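About Us

Home | How it works | Towns | Prices | About | Contact

Drarkus Pantry. We fill kitchens before people get to them. Vacation rentals mostly, some lake cabins, a few folks moving house who can't face the store on day one.

Been at it seven years. Started with one van and a borrowed chest freezer in Gravby, still in Gravby, more freezers now. The van is the same van.

How it got going: we used to clean rentals. Every Saturday-type changeover, same thing, family pulls in late with tired kids and the only store in town closes at 8. So we started leaving milk and bread for the ones who called ahead. Then they wanted eggs. Then somebody sent a list that ran to two pages and we figured ok, this is a business. The cleaning side got sold off and we haven't missed the mops.

What we do

You send a list, we shop it, we put it away. Put away is the part people come back for. Cold stuff in the fridge, frozen in the freezer, cereal and coffee where you'd look for them first thing in the morning. Bags go with us. If the house has a pantry closet we use it, if it's open shelves we use those.

Lists close at noon the day before. After noon we'll try, no promises, and in August please don't even ask.

We did roughly 3000 orders last year. Most were small. Breakfast for the first morning, something to put on the grill, paper towels. The big ones are reunions, and we love a reunion, but we need more notice for those and a real headcount.

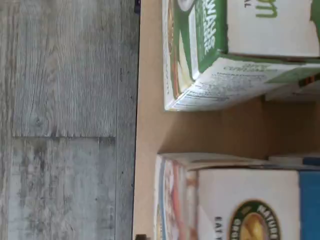
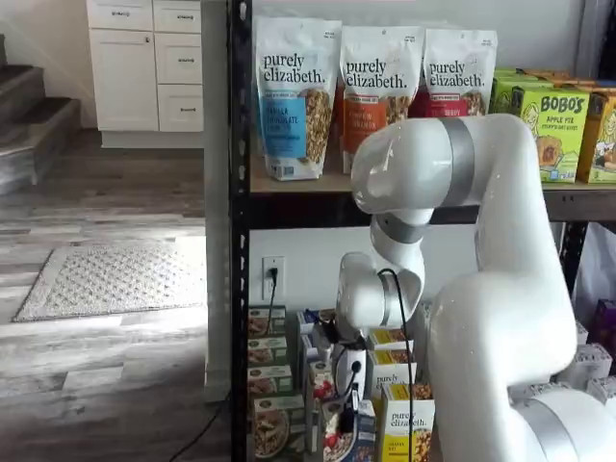 Packaged goods and wood-look floor, both photos.

Where we go

Gravby and everything on the lake road up to Leblanc. Past Leblanc is case by case, the road gets bad and there's a bridge with a weight limit. We cover 15 miles out from the shop at the regular price. Further than that there's a gas charge, it's on the Prices page.

Not on the islands. We get asked alot. The ferry schedule and ice cream do not go together.

The Una list

If you don't want to write a list, order the Una. It's our standard first-night box, named for the street the shop is on. Bread, butter, eggs, milk, coffee, pasta and a jar of sauce, fruit, whatever looks good that week. There's a meat-free version and one without wheat. Please tell us about allergies in the allergy box on the form and not in the notes, the notes print on a separate sheet and we've had close calls.

Swaps: if the store's out of something we get the nearest thing at the same price or less. Don't want swaps, tick no swaps. Then you just don't get charged for it.

For rental owners

A good third of our work comes through owners now. You give us the door code or leave a key in a lockbox, we stock on changeover day after the cleaners are out. You can pay or the guest can pay, set up whichever. We also do a staples check if you want one, which means salt, oil, coffee filters, dish soap, trash bags, and tossing anything past its date. Guests leave behind an unbelievable amount of mustard.

Unopened dry goods that get left go to the food shelf at the Leblanc library, unless you tell us you want them kept. Opened stuff goes in the trash, sorry.

Who we are

Small crew year round, bigger in summer. Everybody drives, everybody shops, everybody has dropped a watermelon. We hire for the season in spring, you need a license and to be ok with stairs. Lots of stairs on the lake side.

Getting in touch

Phone is best before 10, after that we're in the aisles and teh signal is bad in there. Email gets read at night. The shop counter is for pickups only, there's no parking out front so use the lot behind.

New prices as of 1/5/24. Old gift cards still good.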